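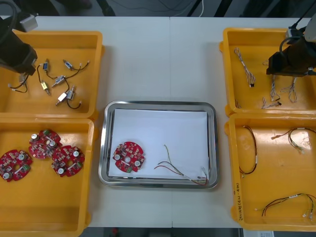 Progress report to the Hutwood Fund: Clelden kit sorting bench, June

Dear friends at Hutwood,

It's been a busy stretch out here in Clelden and I'm very glad to be writing with mostly good news, plus a couple of places where we're behind and I'd like you to know why.

You'll remember that the grant was for getting our salvaged parts out of the mixed cartons and into repair kits that other workshops can use. When we wrote the application, everything from the Tondano clearance was still in the shipping container, and I don't think any of us had a clear idea of how much there was. We've now opened the lot. There were 217 cartons (some of them very heavy, my back can tell you) and 119 have been sorted through to the end. The rest are stacked along the north wall in the order we'd like to tackle them.

The bench itself has settled into a pattern that works nicely for us. Parts are kept by kind in the yellow-orange bins, with the round red circuit boards separate from the small metal parts that have leads on them, and the metal tray sits between the bins for whatever is being put together. We line the tray with white paper. It was a suggestion from the Petkov workshop when they came through in autumn, and it's made a real difference to how quickly a stray connector gets noticed. A kit in progress might be one board and a wiring harness laid out on the paper, with the other bits to follow from the bins.

Finished kits stand at 70. I'd hoped for more by now, and I'll be straight with you: the harnesses have held us up. They came out of the cartons in great knots, and teasing them apart without damaging the little plugs is slow, fiddly work. We tried doing them as we went and found the whole bench would grind to a halt over one tangle, so harnesses now have their own Saturday session with a kettle on and everybody's much happier.

On the money side, we've spent $4,000 so far, on bins, trays, shelving and freight from Tondano. Freight was dearer than quoted and the shelving was cheaper, so we're still within the budget you approved. Receipts are in the folder we share with you.

Over the next few months we'd like to finish the north wall, write up a proper parts list to go inside each kit, and send the first boxes to Petkov for a trial. We'd also love your thoughts on labelling. At the moment the labels are handwritten, and my handwriting isn't everyone's favourite.

If any of you are out our way, please do drop in. Mornings are best, and the side gate is usually open from nine.

With warm thanks,
The coordinator, Clelden kit sorting bench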